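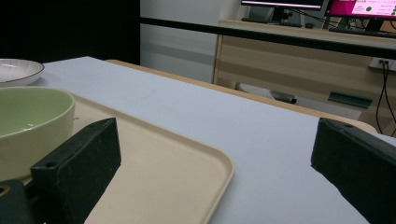 Kann eine Schülergruppe einem Greifer beibringen, einen Tisch zu decken?
Mit genügend Übungsdaten und Geduld gelingt zumindest ein Teil der Aufgabe, wie die Robotik-AG der Urkura-Gesamtschule in ihrem laufenden Projekt »Peltenik« zeigt.

Die Arbeitsgemeinschaft beteiligt sich mit dem Vorhaben am Schülerwettbewerb Senbridge, dessen Endrunde im Juni stattfindet. Zugelassen sind Teams weiterführender Schulen, die eine Alltagstätigkeit aus dem Haushalt in einzelne Handgriffe zerlegen und von einem Roboterarm ausführen lassen. Die Urkura-Gesamtschule hat sich für das Greifen und Umsetzen von Geschirr entschieden.

Die Jugendlichen führen einen Handgreifer mit Kamera selbst über den Tisch und nehmen dabei jeden Handgriff auf. Bis zur Abgabe sollen 3.000 Aufnahmen vorliegen. Der AG gehören 20 Schülerinnen und Schüler der Jahrgänge neun bis zwölf an - fachliche Vorkenntnisse wurden nicht vorausgesetzt.

»Die Gruppe hat früh gemerkt, dass ein flacher Tellerrand deutlich schwieriger zu fassen ist als eine Schüssel«, erklärt Projektleiterin Teresa Patrício. »Daraus ist inzwischen ein eigener Versuchsplan entstanden.« 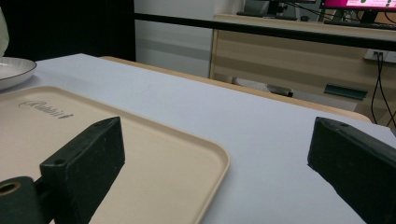

Der Versuchsplan sieht drei Schwierigkeitsstufen vor. In der ersten bleibt die Anordnung des Geschirrs unverändert, in der zweiten wird sie nach jedem Durchgang gewechselt. Die dritte Stufe verlangt zusätzlich, dass ein Teil auf einem Tablett abgestellt wird. Für die Auswertung ist Simão Calado aus der Jahrgangsstufe elf zuständig, die Wettbewerbsunterlagen betreut Wulan Mandagi.

Schulleiter Gholamreza Alipour würdigte das Engagement der Beteiligten: »Die Jugendlichen lernen, sorgfältig zu dokumentieren und auch misslungene Versuche auszuwerten.«

Eine öffentliche Vorführung findet am Samstag um 14 Uhr im Painemal-Saal der Schule statt. Der Eintritt ist frei. Medienvertreter werden um vorherige Anmeldung bei der Pressestelle gebeten.

3 Kommentare · 44-mal geteilt

Diese Website verwendet Cookies. Einstellungen ändern | Akzeptieren

Pressekontakt: Nektarios Sotiropoulos, Urkura-Gesamtschule | © Urkura-Gesamtschule | Nach oben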